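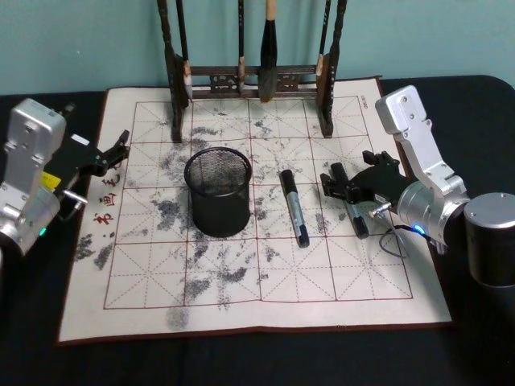

Minutes, data gathering group, March

Present: Iveta Bartoš (chair), Eker, Koubek, Pravel. Markon sent regrets and a very kind note.

1. Pen task. Koubek walked us through the count at some length, and we were glad of it. We have 234 good examples of putting markers in the mesh cup, against a goal of 2,000. Iveta thanked everyone for their patience – it is slow work, and the operators have kept cheerful.

2. Setup. Pravel would like the loose marker to start in a different spot on the calligraphy mat each time. Eker worried about bumping the brush rack, and after a good long talk we agreed to leave the rack in place and start with 10 trial runs.

3. Labels. Left and right arm notes to go in separate columns from now on. Eker to fix the old sheet.

Next meeting at 2, same room. Koubek will bring the updated count.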